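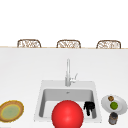
Issue #2336, page 1 of 2

Teleop demos in kitchen sink scene: gripper target drifts during recording
Component: Clonedo recorder
Status: open

Recording remote-control demos in the Brinden kitchen, task "move lime from plate to sink". Plate is right of the sink with the lime on it. Red ball is at the front of the basin.

After roughly 300 steps the gripper no longer follows the hand controller. It lags, then settles a little to the right of where I am pointing. Replay shows the same offset, so it is in the saved file and not only in the viewer.

Tried so far:
Restarted the recorder. No change.
Swapped the controller. No change.
Turned off smoothing in Curkik. Lag is gone, offset is still there.
Moved the can away from the plate. No change.
Recorded with the ball removed. Offset still there.

Update, 4:10 pm
Rolled Clonedo back to build 199. Recorded 2 demos to the end with no offset. Went forward one build and it came back on the first try.

Demos from the newer build are marked "hold" in Tapsell. Please do not train on them. Need someone to check what changed in the controller re-centering code between those builds.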